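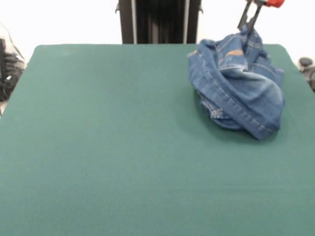 Utetti Folding Mat, green, square
Sold by Gidbridge Laundry & Linen
Item 3041

I don't like selling people things they already own, and most people own a flat surface. A kitchen table will fold a pair of jeans. So will a bed, if you don't mind leaning over it. When Utetti asked us to carry a mat made for folding clothes, my first answer was no, and it took them until September to get a second one.

What changed my mind was denim. T-shirts fold well enough anywhere. Jeans are heavy, they come out of the basket in a lump with one leg twisted through the other, and on a slick tabletop the first leg slides off while you're straightening the second. The mat has a bit of grip. You pull the waistband to one side, lay the legs out, and they mostly stay where you put them.

The maker's card says it "transforms laundry day". It doesn't. You still have to fold everything, and a fitted sheet is as miserable on this as it is on the floor. The card also says the mat removes creases, and I'd ignore that completely. Whiskers and knee creases in stonewashed denim are there for good, mat or no mat. 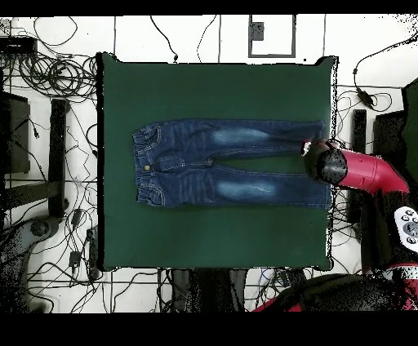 Do I need to fold jeans on a mat if I already have a decent table?
Probably not. If your table is big enough for an adult pair laid out full length and the cloth doesn't skate around on it, save your money.

Things we get asked to put on the page:

Colour: green only. Utetti keeps promising a grey.
Care: wipe with a damp cloth. Don't machine wash it. I tried, and the corners curled.
Storage: stand it behind a door. It does not roll up, whatever the old listing said.
Warranty: 2 years from the maker, and you'll need your receipt.
Returns: 8 days, unused, at the counter.

We also looked at the Aduron board and the Onishi pad. The Aduron has hinged flaps that flip the garment over for you, and it's fine for shirts, but jeans are too thick at the seams and the flaps spring back. The Onishi is nicely made and costs far too much for what it does. We don't stock either one.

I've had a Utetti at home for 5 months now. It gets used for jeans and towels - everything else still ends up on the bed.

Page checked by Aisyah Rondonuwu, Tuesday, April 11, 2023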